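Stirer two-arm packing table: setup and care FAQ

Last revised 27/06/2023

How often should the arm bases be checked?
Check the mounting bracket bolts on both arms after the first 12 hours of running, then every 2 weeks. A base that has shifted shows up first as missed picks on the far side of the table.

Do the arms have to be powered off before I move the trays?
Yes. Press the stop, wait for both arms to settle, then switch off at the wall.

How should the cables run?
Leave a loop of slack along each arm so the gripper can turn fully. Look for rubbed spots at the plugs, and replace a worn cable. Tape is not a repair.

What goes on the table during a test run?
Use goods of different shapes and wrappings. Flat wrapped packages, foil packs, small boxes and bottles all grip differently. 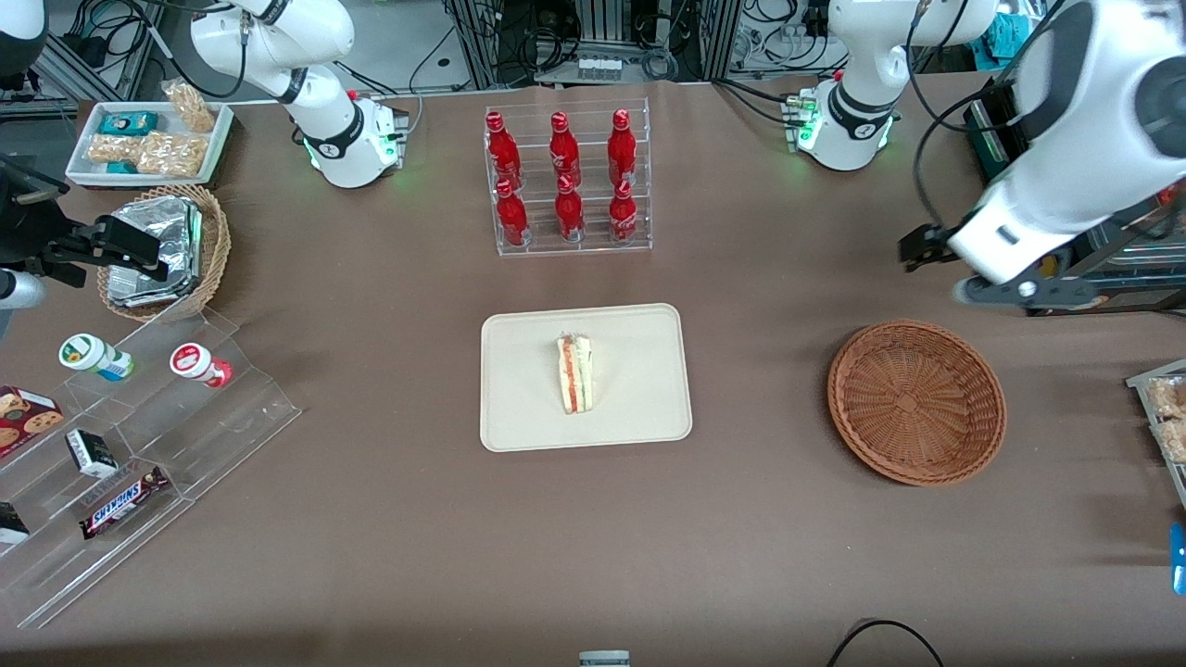 Stirer table with foil packages in the wicker basket and a sandwich wedge on the center tray.

How do I clean the gripper fingers?
Wipe them with a damp cloth at the end of each shift. Do not spray cleaner at the joints.

When are the fingers replaced?
After 1000 picks on the Sokier set, or sooner if the tips are nicked.

An arm stops partway and shows code 27. What now?
Clear the table, restart the control box and run the home routine. If the code comes back, write to Rodrigo Mota at Hirnlow service with the serial number from the arm base.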